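6/19/21
Rules for the disassembly cell, and other things on my mind

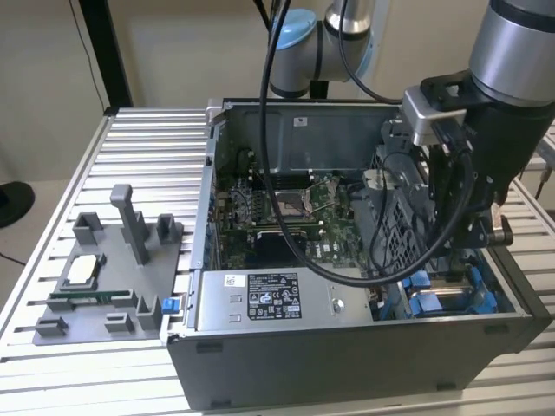 Gripper down in the right side of the case, parts fixture on the left.

Well, I finally sat down with the rule sheet tonight, the one Jacinto Trujillo has been after me for since April, and I got a good deal further than I expected (two cups of tea helped, and so did turning my phone off). I've been writing rules for people at Tundis for years and it always surprises me how different it feels to write them for people standing next to an arm.

The first one is the one I care about most. No hands in the case while the arm is live, and I mean live, even if it's sitting still and looks like it's thinking it over. Baltazar Figueroa wanted to allow it at the slow speed setting, and we went back and forth on that over lunch in the nicest possible way. He's such a patient man! I kept the rule strict and he gets his slow speed for teaching positions only, with the enable switch held.

Then the power supply. It stays closed. Anybody who wants to open one can send it over to Vasau, where they have the bench and the training for it. Case unplugged before it goes on the table, cord put away, initials on the sheet.

I spent far too long on cables. A loop hanging over a motherboard is exactly the sort of thing a gripper will find sooner or later, so the rule now says to look for slack over the path before every run and tie back whatever can be tied back. I'd like to say something better than "whatever can be tied back" and will try again tomorrow.

The fixture rule was easy: one part to a recess, memory sticks lying in their slot, nothing stacked. And when the socket lever is up it stays up until the board has been logged. Jacinto asked for that one and I think he's right.

So the sheet stands at 20 rules, which is too many for one page in a type size I can read. Dmytriv got by with 32, but theirs ran to a whole binder and I doubt it was opened much. I'll ask Baltazar which ones he'd fold together. Must also remember to order more labels, and call my sister back.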